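Brullport Hand Capture Kit, second version

The Brullport kit records how a person's hand moves while it does ordinary tabletop work, so that the recording can be used to train a robot arm. It consists of a fabric glove, a mounting frame that straps over the back of the hand, a marker cube, an electronics box and the cables between them. A fixed camera watches the cube. The software turns the position of the cube into the position and angle of the wrist, and the sensors on the frame supply the rest.

We sell the kit to labs and small companies that want human demonstrations without putting a person on the controls of an arm. The method behind it was worked out at the Nunbridge workshop by Khrystyna Skoryk, and the parts are made and assembled at Bindudport.

How the method works

Most demonstration data is still gathered by teleoperation. An operator drives the arm with a joystick or a second, smaller arm, and the robot's own joints are logged. The data fits the robot exactly, but it is slow to collect and operators tire quickly. Folding a cloth by teleoperation takes patience even from someone who does it every day.

With the glove, the person does the task with a hand. The recording is then converted in a separate step, which we call retargeting. Retargeting takes the wrist path and the opening and closing of the fingers and finds the nearest motion a two-finger gripper can make. Some motions do not survive this. Rolling an object between thumb and finger has no equivalent on a simple gripper, and the software marks those stretches so they can be dropped or recorded again.

The cube carries a different marker pattern on each printed face. The software needs one face in clear view to give a wrist position and prefers 2, which steadies the angle a good deal. When the cube turns away from the camera or is covered by the other arm, the sensors on the frame carry the estimate for a short time. After that the stretch is marked as lost.

What we measured

The test set for this version has 697 recorded demonstrations of tabletop tasks: picking up small objects, moving them across a mat, placing them on or beside a cloth, and straightening the cloth. Every demonstration was done by a right-handed person wearing the glove on the right hand. The left hand was free to help but was not tracked. 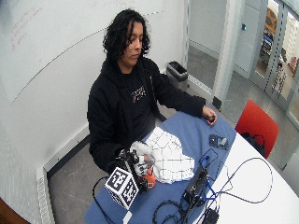
Does the free hand spoil the recording?

It does no harm to the wrist data as long as it stays out of the line between the camera and the cube. The trained policy will not know what the free hand did, though, so tasks that depend on both hands need a second kit.

Policies trained on the glove data alone picked and placed rigid objects reliably on our bench arm. They did worse on cloth. The arm would reach the right corner and close at the right moment, then lift too far, and we think the retargeting step is at fault – a person pinches fabric with less finger travel than our gripper needs. Adding 20 teleoperated cloth demonstrations to the training set corrected most of it. We have not tested the kit with pouring or with tools, and we make no claim for either.

Oksana Bondarchuk repeated the cloth tests with a gripper that has softer pads. The lifting error was smaller but still there, so pads alone are not the answer.

Setting up

Place the camera to the side of the table or above it, fix it firmly, and do not move it between calibration and recording. A plain mat on the table helps when objects are to be located later from the same video. Keep strong light off the printed faces of the cube, as glare hides the pattern.

Strap the frame over the glove tightly enough that it does not shift when the hand makes a fist. A frame that slips partway through gives a wrist path that looks fine and is wrong, and the software cannot detect it. Run the fist check at the start and at the end of every set.

The glove rig is wired to the electronics box. Leave enough slack for the longest reach in the task. A wireless version was tried and dropped after the sensor timing drifted against the video.

What comes with it

Gloves, 2 sizes
Mounting frame with straps
Marker cube and spare printed faces
Electronics box and cable set
Mykhailiuk retargeting software, one-year license

The camera and computer are not included. Replacement gloves are sold separately. They wear out first, usually at the fingertips, and should be changed before the fabric goes thin.

Specification sheet and retargeting notes last revised 2024-10-26.

Comments

benchnotes
We have the first version. Will the new frame fit the old gloves, or do we have to buy the lot again?

Brullport support
The new frame fits the old gloves. The old straps are too short for it, so use the ones that come in the box.

tmarsh_lab
Same problem with cloth over here. We scaled the finger opening before retargeting and the over-lifting got better, but then it started missing thin items like paper. Have you tried scaling per object?

Brullport support
Only by hand, on a few recordings. Khrystyna plans to add it as a setting in January.

Ilse
Left-handed person here. Please make a left glove. I would order it today.

benchnotes
Seconding the left glove. Straps worked, thanks.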